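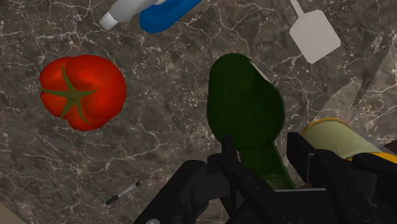 *A ripe tomato on dark marble with pale veining*

# Dull patches on dark marble worktop, is this a stain or damage?

Posted by **Manaia Pirihi** in Kitchens > Worktops and sinks

We moved in June and inherited a dark marble worktop, a sort of grey-brown with thin white veins. The previous owners left a note saying it came from Skurnum and had been sealed, but no date for that and no paperwork.

Next to the hob I now have several dull marks. They are lighter than the rest and you only notice them with the light coming in from the side. One is a ring, clearly from a glass. The others are splashes and I suspect they date from an afternoon of making passata, when I didn't wipe up until the end. I have tried washing-up liquid, a baking soda paste left on overnight and a cream cleaner (I stopped that one after a minute as it felt gritty).

The marks have not changed at all. The surface feels very slightly rough there if I run a fingernail over it.

A local firm has quoted £116 to come and look, before any work. Is it worth trying something myself first? And would resealing cover the marks up?

---

## 3 replies

**irholm_stone** · marked as helpful by 61 people

Those are etch marks. Marble is mostly calcite and acid eats into it, so tomato, lemon, wine and vinegar will all take the polish off. A stain is something that has soaked in and is usually darker than the stone. Yours are lighter and you can feel them, so no cleaner is going to lift them out.

Sealer won't hide them either. It slows down oil and water getting into the stone but does very little against acid. A sealed top will etch nearly as fast as an unsealed one.

For small marks you can use a marble polishing powder, the kind made for etching:

1. Wash the area with a pH-neutral cleaner and let it dry.
2. Try the powder somewhere out of sight first. Dark stone shows up a bad job far more than white does.
3. Put a little powder on the mark, add a few drops of water and rub with a damp white cloth for a couple of minutes.
4. Wipe off, rinse, dry, and look at it from a low angle.
5. Repeat if it has improved but not gone.

If you can still feel roughness after three goes it needs honing with diamond pads, working up to 1,000 grit or beyond before polishing. I would leave that to someone who does it for a living — it is easy to leave a dip you will see every morning.

Stop using the cream cleaner. It scratches.

---

**jaaskelainen_p**

Agree with the above. I'd add that £116 just to look is steep unless it comes off the bill afterwards, so ask them. I paid £54 for a visit and it was deducted from the job.

To check the sealing, put a spoonful of water on a clean bit and leave it 15 minutes. If the stone has gone darker underneath when you wipe it, it wants doing again. Get the etching sorted before you seal.

We had our whole top honed to a matt finish in the end. It still etches but you have to go looking for it.

---

**tapwasher**

I use Zokex on mine and it comes up lovely. Mine is granite though so might be different

> **irholm_stone:** It is different. Please check the label for acid before putting any granite or limescale product on marble.

---

**Manaia Pirihi** (original poster)

Thanks all. Water test done and it did go darker, so that needs doing as well. Have ordered some powder and will start on the bit behind the kettle.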